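Burnesard players' newsletter
Dec 29, 2018

Winter season: what changes in February

The second ranked season of Burnesard closes at the end of January, and the third one opens in the first week of February. The notes below cover the changes most of you have been asking for, plus a couple you probably haven't.

Convoy matches

Convoy mode has had the same problem since the autumn update. The attacking side gets its wagons over the bridge at Amport early, the defenders fall back to the mill, and the last ten minutes are a formality. From February the bridge checkpoint will no longer give the attackers a full repair. They will get half, and the other half is paid out at the mill. Defenders who lose the bridge will respawn at the quarry side, which is a shorter run.

We tried this on the test server for two weeks. Matches ran longer and more of them went down to the final wagon. A few of you wrote in to say the quarry spawn is too exposed to long-range fire from the ridge. We agree and have added a wall there.

Team size

Squads in ranked convoy stay at four. There was a fair amount of support on the forum for five, but the maps were drawn for four and the smaller ones get crowded very quickly. Unranked custom rooms can still be set to any size up to 13 players a side.

The new map

Chisholm is a harbour map with a lot of height to it. Constanza Cáceres drew the first layout on paper in the spring and it has been rebuilt twice since. The cranes can be climbed, the container stacks cannot. Low tide opens a route under the main pier and high tide closes it again, so check the clock in the corner before you commit to it.

Chisholm will be in the unranked rotation from the first day of the season. It joins the ranked pool once we are happy with the spawn timings, and we would sooner be slow about that than pull it out again as we did with the old foundry map.

Rewards from season two

Anyone who finished at least 60 ranked matches gets the grey season banner. Players in the top two divisions also get the Priltia paint set, in either the matt or the gloss version. You choose once, in the locker, and the choice can't be changed later - please don't write to support asking for a swap. 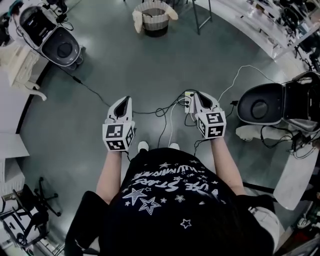 A white hand-held gripper in each hand, with marker cubes underneath.

Rewards are sent out automatically after the season closes. If yours hasn't arrived within a week, open a ticket and include your player name and region.

Known problems

Deok-su Geum is still looking into the crash some players get when they change weapon while on a ladder. Until it is fixed, climb first and change at the top. The voice volume slider also resets after a restart on older laptops. That one is fixed and will go out with the season patch.

Community cup

Entries for the winter cup are open until the season ends. Ryszard Nowicki and Catherine Strachan will be on commentary for the final, and Rahel Nägeli is running the brackets again. Team captains should register the whole squad, including 2 reserves, through the cup page in the game menu. Late changes to a line-up have to go to Rahel before the first round is drawn.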